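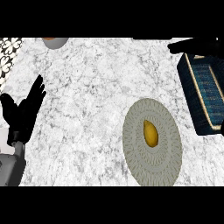 May 1, 2019

Worktop stain trials, Drestcombe bench. Sample set is Carrara-type marble offcuts from the Mansilla yard, honed finish, 20 mm. Set 2 was sealed in April with the Emness solvent-based impregnator, two coats, wiped back after ten minutes. Set 1 left bare.

Spotted each tile with olive oil, red wine, lemon juice and cold tea, one drop of each from the pipette, covered with watch glasses. Read at 26 hours, should have been 24.

Oil: dark halo on all bare tiles, widest 13 mm. Sealed tiles show a faint ring on two, nothing on the rest.
Wine and tea: light mark on bare, wiped off sealed with water.
Lemon: etched both sets equally. Expected, as the sealer sits in the pores and does nothing for the surface. Dull patch is easy to feel with a fingernail.

Tried the poultice (whiting and acetone, film over the top) on the worst oil mark. Needs a second go.

Re-honed one etched tile by hand, 400 grit and then 3,000, wet. The 400 leaves scratches that the fine pad won't lift. Buy an 800 and a 1,500.

Tile 126 has a hairline along a grey vein, so leave it out of the averages. Repeat the whole set in July with the water-based sealer from Prorville.

Drestcombe Stone Workshop | Contact | Back to top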